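Shared kitchen, Skaltus House
Progress report to the Vimositz Fund, covering the period to the end of June
Prepared by Chalerm Duangkaew, project coordinator

1. Work done

The grant was for fitting out the tea kitchen on the ground floor and running it for residents. The room was handed over to us in April with the walls painted and the sockets in. The electrician came back once to move a socket that had ended up behind the door.

Most of the furniture and crockery came from Badano on one order. Two boxes arrived late and one plate was broken, which Badano replaced at no charge. We kept to small wooden pieces where we could, as residents had asked for things that could be moved from one table to another.

Opening hours are 12 to 4 in the afternoon. We tried mornings in May but few people came, so the hours were changed.

2. Equipment and storage

Everyday items are now kept out on the worktop. At the first residents' meeting people said they did not like looking through cupboards for a mug, and the layout follows from that. Tea is kept in the drawer of the small pine-coloured cabinet.

Mug tree, drawer cabinet and corn basket; plates in the wooden rack.
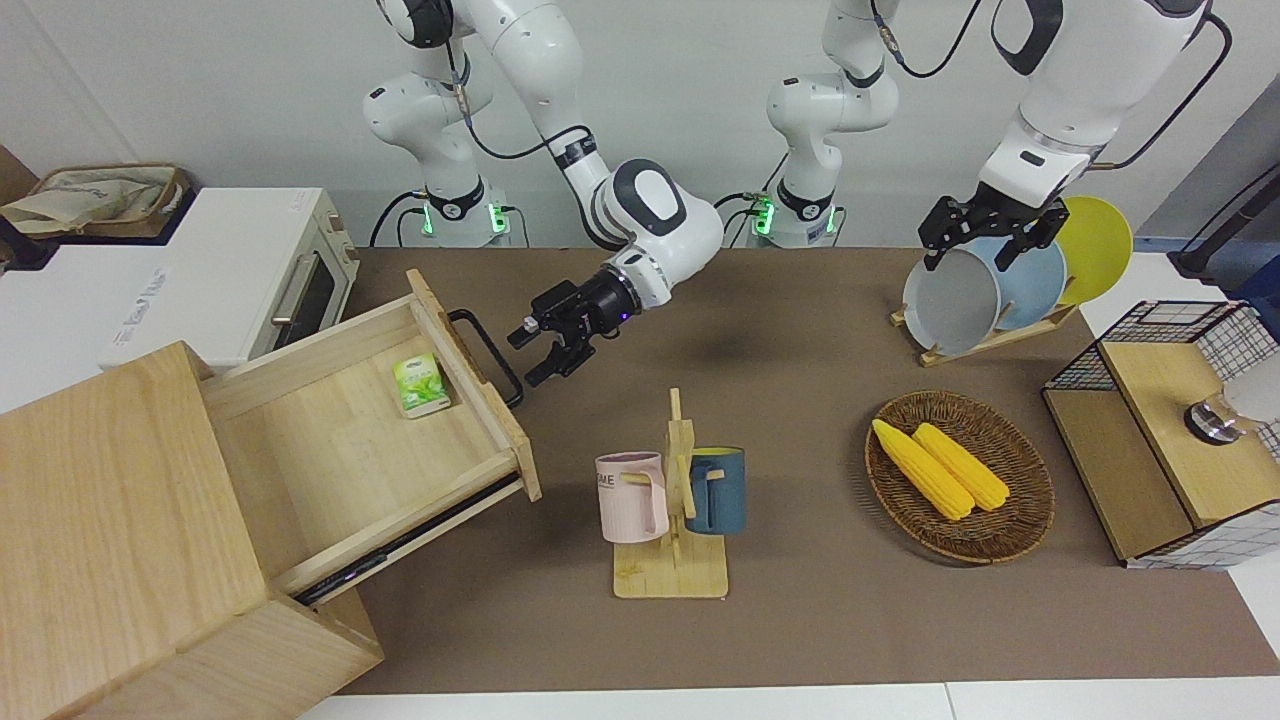
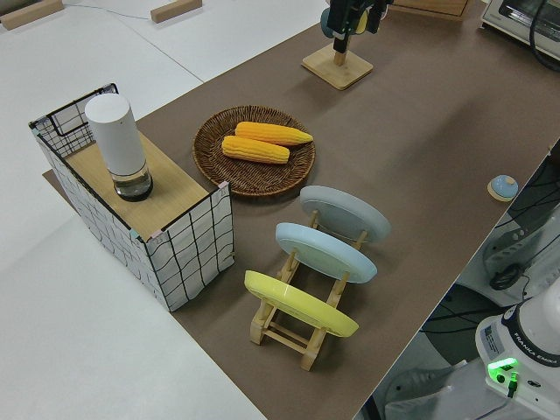 The wall shelf is still to come. Qaisi quoted for it in May and have since said that the brackets are out of stock. We have asked for a delivery date and will go elsewhere if there is none by the end of July.

Labels for the cupboards have been printed but not put up. Two residents have asked for larger lettering and we will reprint them.

3. Use of the kitchen

There are 49 residents in the building and 26 have signed up to use the kitchen. The cooking afternoons have places for 14 people and the last two were full. We have a short waiting list and would like to add a second group in the autumn.

4. Spending

Furniture and crockery came in slightly under budget. Electrical work was over, owing to the moved socket. We ask the Fund's agreement to set one against the other. Receipts are attached separately.

5. Next period

Fit the wall shelf. Reprint the labels. Find a second session leader. Replace the tap washer, which has been reported to the landlord twice.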